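Stoltwood clear bins, set of 3 – a happy review

Posted July 30, 2015

I held out on clear plastic bins for years. My pantry lived in cardboard boxes with the flaps torn off, and I told myself it was fine because I knew where everything was. I did not know where everything was! I found a jar of Lauritsen mustard back there that was older than my couch.

So I finally bought the Stoltwood set, and I love it. The plastic is really clear, with none of that cloudy gray tint my old Pivness boxes had from day one, so you can tell what you're low on from across the kitchen. They also feel stiff in the hand. I've been pulling them off a high shelf by the front edge (bad habit, I know) and they don't bow or creak.
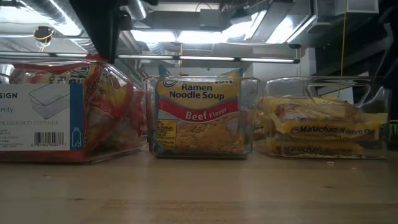

Ramen was my big test, because the packets slide all over the place and crinkle and never stack the same way twice. I used to keep them in a grocery bag on a hook. Now the beef flavor has its own spot and I can grab one with my eyes half shut at lunch. A big bin for the bulk of it and a small one for whatever I'm eating next – that has worked out better than any of the fancy rack systems I looked at.

A couple of gripes. The corners inside are a little tight, so crumbs and seasoning dust collect there and a sponge won't quite reach. I use an old toothbrush. And there are no lids, so I wouldn't put flour or open cereal in them. If you need lids, the Ollach ones are decent, but they cost more and take up more room.

Cleaning is easy otherwise. Warm water, a drop of dish soap, towel dry so you don't get spots. I haven't tried the dishwasher and don't plan to.

I paid 14 dollars for the set and I'm going back for another in September, when I redo the shelf under the sink. My neighbor Gunnel Sjöberg wants some for her yarn too.

Four and a half stars, and the missing half is for the corners.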